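Open day at Fidholm, and I finally got my hands on a gripper

23 October 2026

So I spent most of today at the Fidholm open day, and my feet hurt, and I'm writing this up before I forget the good bits. If you've driven past the old furniture showroom on the Lewis road and wondered why the parking lot is always full, that's them. They teach robots to do housework. They've been in there since June, and today was the first time they let the rest of us in to poke around.

Doors opened at nine and there was already a line down to the bus stop when I got there. They had planned for 100 visitors. By closing the clicker at the front desk said 217! They ran out of name stickers before lunch and I spent the afternoon with "GUEST" written on a piece of masking tape.

The day was split into two parts, a talk upstairs and then the demos downstairs. The talk was fine. It went long, the microphone kept dropping out, and the man next to me ate an entire bag of sunflower seeds. But I did learn why everybody there is so obsessed with clothes. A cup is always the same shape, wherever you put it down. A sweater is a different shape every single time you drop it, and a robot arm that has learned one version of it can get completely lost on the next. So they collect lots and lots of people doing it by hand, folding and smoothing and picking things up by the hem, and the software learns from those.

And the way they collect it is the part I'd come for. You hold a gripper yourself, two fingers that open and close, and you do the chore with that in place of your own hand. There's a camera on it that records what the gripper is looking at. No arm, no big machine bolted to the floor. Visitors got to try it with kitchen towels at a long table, and the line for that was nearly an hour, but I stuck it out (I'd brought a sandwich).

I was terrible! I thought I'd be good because I fold for a family of five and I have opinions about fitted sheets. The first towel I grabbed much too far in and dragged the whole thing into a lump. The second one I got by the corner, very pleased with myself, and then let go too early. You keep wanting to use your other three fingers. A girl of maybe eight went after me and did hers in one go, and got a round of applause, which I'm choosing to be gracious about.

The folks from Kallunen were there too, with a table by the stairs. They handle the sorting end of it, going through recordings and throwing out the ones where somebody sneezed or got the sleeve stuck. I asked if they'd be throwing mine out and was told, very politely, that practice towels aren't kept.

There was real coffee, by the way, and cardamom buns from Nuder, the bakery next to the post office. Get there early if you want one. I got half of one, from a stranger.

What I liked best was how ordinary it all was. I'd been expecting a lab, and people in white coats, and instead most of the talk was about laundry and beds and where you're supposed to put your elbow. One of the staff told me the hardest item is anything knitted, as it stretches when you pull and then doesn't go back where you want it. My winter drawer agrees.
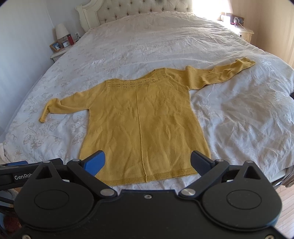

**Filed under: Out & About / Open Days**

Sweaters get laid out flat before the folding starts, front side up, and the gripper comes in from the hem. I liked the yellow one, with the lacy bit under the neckline. Somebody behind me asked whether the pattern was available, and the staff had to admit they'd never been asked that before.

Fidholm wants to hold another open day in the spring, with a longer try-it-yourself session and a second table so the wait isn't so bad. No date yet. It will be free again, and kids are welcome as long as an adult stays with them. Park behind the building if you can, the side facing Lewis road fills up fast and the curb is higher than it looks. Ask me about my hubcap.

If you got a photo of the towel table and I'm in it, please send it my way. I'd like to see what my elbow was doing.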